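Unit 2: Reading a supplier's numbers
Handout, revised 2021-07-31

Last time we took the Bjarnason price sheet at its word. Don't do that again. A sheet says what the seller hopes you will pay attention to, and the Famard sheet leaves out shipping altogether.

Try it with the Gimport quote. The unit price looks great at 800 pieces. At 100 it is worse than Famard's, and most shops our size will never order 800 of anything.
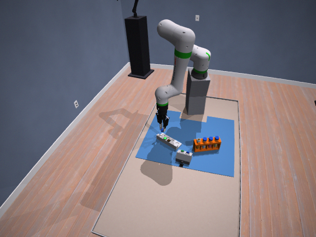 Fig. 2. White arm on a gray pedestal, computer rendering.

"Average savings" is the other phrase to watch. Average over whom? Karkunar's brochure gives one figure and no sample - I would not put it in a budget.

For October: pick two quotes, work out the full cost per piece at your own order size, and write down every number you had to guess.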